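4. What people keep, and why the slogan matters

I went into this part of the study expecting to write mostly about money. My first guess was that people hang on to giveaway T-shirts for the simple reason that they cost nothing, and I had a whole paragraph drafted on that. Then I sat down with the closet diaries and had to throw the paragraph out (painful, I liked it!).

A quick reminder of the numbers from Section 2. We had 68 households in the two towns, Romau and Skundenau, and between them they listed 530 printed T-shirts. I asked everyone to write down where each shirt came from, when they last wore it, and what was printed on it, word for word. I did not ask them what the print meant to them. They told me anyway, often at length and up the margins of the form, and those margins are where most of this section comes from.

Let me start with the shirts that carry a single word. In the diaries these are the ones that move around the house. A shirt with a company name and a date on the back goes into a drawer and stays there, but a shirt with one short word on it gets borrowed by a sister, slept in, worn to paint the fence, and borrowed again. Figure 6 has the kind of lettering I mean. 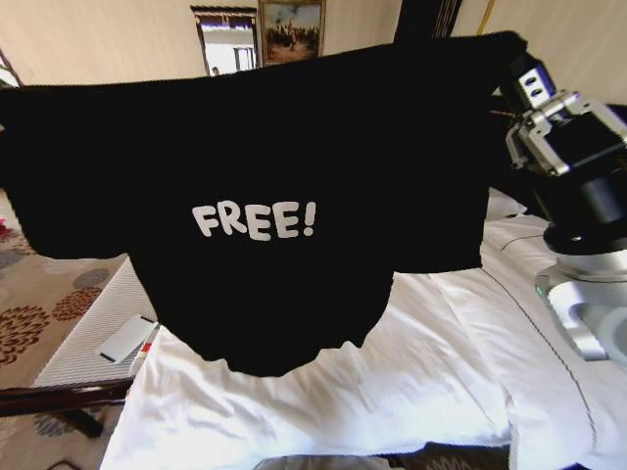
Figure 6. Black T-shirt with a one-word slogan, "FREE!", in white capitals.

I love how little a word like that commits you to. Free from what? Free for whom? Is it a political demand, a price tag, or the mood of somebody on the first day of vacation? One woman in Romau wrote that hers had a one-word print she took as a joke for years, and that after her divorce she started wearing it to the grocery store and meaning it. A teenager in Skundenau had the same word on a different shirt and wrote only "came with the shoes." Both shirts count as "in regular use" in my table, and I still feel a little silly putting them on the same row.

Earlier work tends to treat slogan shirts as broadcasting: the wearer sends, the street receives. Workneh, whose reading of wearable text I lean on all through this paper, pushes back on that, and I think the diaries are on Fasil Workneh's side. A lot of these shirts never reach the street at all. They get worn under sweaters or to bed. If that is broadcasting, the audience is the bathroom mirror and maybe the dog.

Vol. 6, No. 2
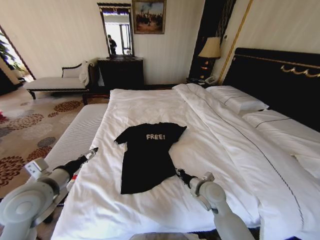 59

Age of the shirt mattered less than I thought it would. I had assumed that once the print started to crack, people would move the shirt down a rank, from "going out" to "around the house," and some did. But plenty of people told me they liked a worn print better. The Navickas family (they asked me to use the name, so I am) kept a whole shelf of shirts with prints so faded that the kids had to be told what they used to say, and the father could recite every one of them without unfolding anything. Where the print had nearly vanished, the diary entries actually got longer.

Folding turned up too, which I really did not plan for. People who fold with the print facing out seem to pick by the words in the morning, and people who fold with the print inside pick by color or by feel. I only have the August round of diaries for this, so please don't build anything big on it.
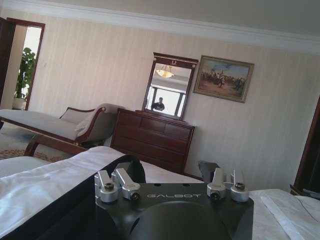 What I can say with more confidence is that the folders and the pickers are frequently different people. In the larger households one person does the laundry and decides, shirt by shirt, which side shows, and everybody else chooses from whatever that person has left on top. I asked a few of them about it on my second visit. Most laughed and said they had never thought about it, and then one man in Skundenau admitted he had been folding his brother-in-law's Sketley fan shirt face down for years. His team is the other one. I coded that entry as "deliberate concealment," the only one in the set, and I come back to it in Section 5 when I get to shared closets.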